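Stale crisps, soft biscuits and other cupboard jobs

Quick ones this time, kitchen is upside down and I've got 34 jars to wash before Sunday.

Soft biscuits
Oven on low, flat tray, five minutes. Let them cool right down before you eat one. They crisp up as they cool, not in the oven.

Brown sugar gone solid
Damp bit of kitchen paper over the bowl, lid on, leave overnight. Slice of bread works too. Don't microwave it dry, you'll get toffee.

Opened packets
Fold the top corners in first, then roll down tight, push the air out as you go. Peg on. Foil bags hold a crease much better than the thin clear ones, so keep a good one back and drop the clear one inside it. Zohreh uses bulldog clips, 71p for a bag of them at Srisuk, and they dont ping off like pegs do.

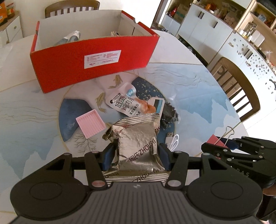 Flour and moths
New flour goes in the freezer for three days. Then a jar with a proper screw lid. If you find webbing, bin the lot and hoover the shelf corners, then wipe with vinegar. Check the pasta aswell.

Sticky jar labels
Cooking oil and bicarb, mixed to a paste. Smear on, go and do something else for half an hour, scrub off. Then hot soapy water.

Onions
Not next to the potatoes. Old tights, knot between each one, hang in the shed.

More on freezer drawers next time if I get to it.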